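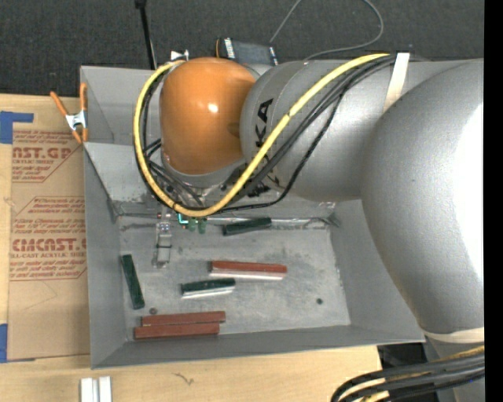
News > Press Releases > 2025

Products Clinics Support Contact

26 March 2025 - By Grażyna Lis

Makowska Brings Online Check-In to Renard Family Clinics

Makowska is delighted to announce that all eight Renard Family Clinics now use Rovura, our check-in and scheduling tool for small medical offices. Patients can fill out their forms at home, update their insurance and pick a new time if something comes up - all from a phone.

The switch took 62 days, and 381 staff members were trained along the way. Two of the clinics were still on paper charts when we started!

"My front desk team picked it up so fast," said Purificación Benítez, operations manager at Renard. "They get to look up and talk to people again, and I love seeing that."

Rovura works alongside the billing system Renard already had, so past claims and balances stayed put. Spanish and Polish forms are ready now, with text reminders coming in June.

Press contact: Mwangi Kioko, Makowska media office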